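Ticket: Blue dye coming off on white bedding after hot wash
Product group: Remlow bed linen and cloths
Opened by: Nurhan Ersoy, Bastgate Guest Rooms
Opened: 14 November 2024
Priority: Normal
Status: Solved, kept open for supplier answer

Original message

Hello,

I manage the rooms at Bastgate and I order our linen from you. Our customer number is 556. In this month we received a new delivery of blue cloths and I have a problem with the color. After washing, there are pale blue marks on white duvet covers and on two mattress pads. The marks are not dark, but in daylight a guest will see them, and I cannot put such a cover on a bed.

The old blue cloths, from the earlier order, did not do this. We have washed them for a long time together with light colors and had no marks. For this reason I believe the new delivery is different, but I want to be careful before I say this for sure.

What we use:
Washing machine: Tsakiris, the 8 kg model, in the cellar
Detergent: powder for white laundry, with bleach
Program: cotton 60 degrees, normal spin
Water: hard, we have a softener on the line

Please tell me if the cloths must be washed in another way. The label says only "wash with similar colors", and it does not give a temperature.

Kind regards,
Nurhan Ersoy

Reply from support, first line

Hello Nurhan, thank you for the clear message. Could you send us the lot number from the small label on the side seam, and do a simple rub test? Take a white cotton rag, make it damp, and rub it on the blue cloth for a short while. Then do the same with a dry rag. Please do not put the marked covers in the dryer before we know more, as heat can fix the dye.

Update from Nurhan

The lot number is 224. I looked at several cloths from the package and all of them have the same number. The old cloths have no label anymore, they are washed too many times, so I cannot compare.

Rub test results:
Dry rag, new cloth: no color
Damp rag, new cloth: clear blue color on the rag
Damp rag, old cloth: no color
Damp rag, new cloth after one wash at 60: still blue, but less

I must also tell you that one of the marked covers was already in the dryer before your answer came. I have put this one apart from the others.

There is one more thing that I noticed. The marks on the mattress pads can not come from the machine, because the pads are washed alone. I asked the morning team, and they told me that they leave a damp cloth on the bed while they clean the window and the shelf. So there are two ways for the color to travel – in the wash, and by lying on the bed. I had only thought about the first one.

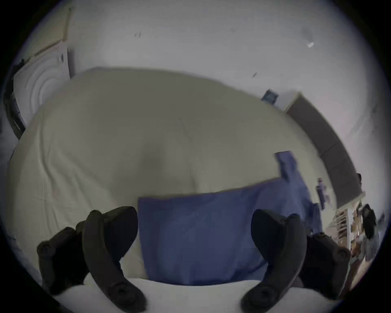
Steps we tried, in order

1. Cold rinse of the marked covers, without detergent. A little color went out, the water was slightly blue. The marks stayed.

2. Soak overnight in cool water with oxygen bleach, the dose from the package. In the morning most covers were clean. Two covers still had a weak shadow near the button side.

3. Second soak for these two covers, this time in warm water (40 degrees). One became clean. The other is better, and I think only I can see it, but I keep it for the staff room.

4. The cover from the dryer had the same treatment two times. No change. I count this one as lost.

5. Mattress pads: we could not soak them because of the filling. We used a sponge with the same solution, then clear water, then we dried them in the air with the window open. The result is good, but the work is slow and the pad needs a full day to dry. Please warn other customers not to make the pad too wet.

6. New cloths washed alone, three times, at 40 degrees with color detergent. After the third wash the damp rag was white.

Reply from support

Thank you for doing this so exactly. Lot 224 was dyed at another workshop than the earlier lots, while our usual one in Baden was closed for repair. From your results it looks like the cloths did not get the final rinse. The lot is 3,000 pieces and we have stopped sending it until the workshop answers us. We will replace your package and the one lost cover. You do not need to send the cloths back.

Our advice for now:
Wash new colored cloths alone until a damp white rag stays clean.
Use color detergent for them. Powder with bleach can loosen the dye and spread it to other pieces.
Keep damp cloths off light textiles, also for a short time.
Check white covers in daylight before drying.

Answer from Nurhan

Thank you, I accept the replacement. I will keep the washed cloths too, for the bathrooms, where the floor is dark.

I have made two changes in our house. The cleaning carts now have a hook for the damp cloth, and the detergent for colors stands on its own shelf with a blue label. The second change was necessary because the two boxes look almost the same and were standing next to each other – I had taken the wrong one myself at least once.

One request for the product team. Please write the temperature on the label, and also the words "wash alone before first use". Many of our staff read a label only one time, when the cloth is new, so this is the moment when it can help.

Should I send the rags from the rub test to you? I have marked each one with a pen and they are in an envelope.

Reply from support

Yes please, the rags would be useful for the talk with the workshop. Use the return address on your delivery note and write the lot number on the outside. The label request has been passed on. I will leave this ticket open until we have the supplier's answer, and your replacement package will be sent from the next lot after we have done the damp rag test on it here.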